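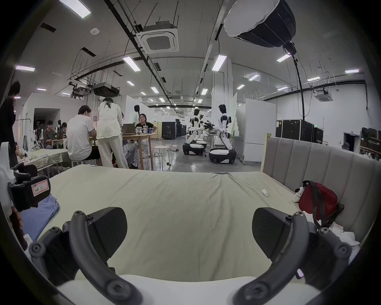
Have you ever sat in a dark movie theater, watched the very last picture fade, and then seen all those names come rolling up the screen? Most people reach for their coats right about then, but those names belong to the folks who made the movie, and a film festival is one of the few places where you might get to meet them. A film festival is a bit like a birthday party for movies. For a few days, one town shows lots and lots of films, many of them brand new, and people come from near and far to watch them together. Some of those films are very small indeed. You could make one in your own bedroom, with a little white toy dog with black ears for the star and a wrinkled bedsheet for the snowy hills he has to cross (and a red bag makes a fine mountain cave, if you leave the top open).

So how does a movie get into a festival? Let's follow one along. Every April, the town of Bimurham holds the Penix Festival of Short Films. Months before that, back in the cold part of winter, filmmakers begin sending in their work. Last time, 466 films arrived! Now, if you tried to watch that many, you would be at it for a very long while, so the job is shared among a group of people called programmers. They aren't the computer kind. These programmers watch movies, talk about them, argue a little, watch some of them again, and slowly build up a list.
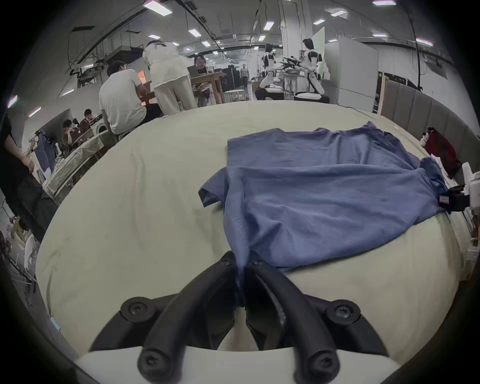
When the list is ready, the programmers have to put the films in order, and that is trickier than it sounds. Think about making a playlist for a long car ride. You wouldn't want all the sad songs in a row, would you? A funny cartoon might go right after a serious film, so that everybody gets a chance to breathe. A group of short films shown together like that is called a program, and at Penix there are 4 of them made especially for children.

Then come the theaters. The biggest one in Bimurham is the Lockyer, a grand old place with a balcony and seats that squeak. The smallest is the Ininach, which holds 200 people and used to be a bakery. Before the doors open, somebody called a projectionist plays a piece of every film to check that the picture is sharp and the sound isn't too loud.
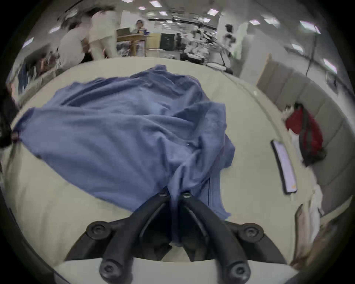 After a film ends at a festival, the lights often come up and the person who made it walks out to the front. Then anybody can put up a hand and ask something, and yes, that means children too. "Why was the house blue?" is a very good question. So is "Was it hard to make?"

Many festivals also give prizes. A small group called a jury picks some of the winners, and the audience picks another by voting on slips of paper as they leave. At the last Penix, 3000 slips went into the boxes, and every one of them had to be counted by hand, with plenty of cocoa.

If there is a festival near you, ask a grown-up to look for the children's program, and do stay in your seat for the names.

January 2022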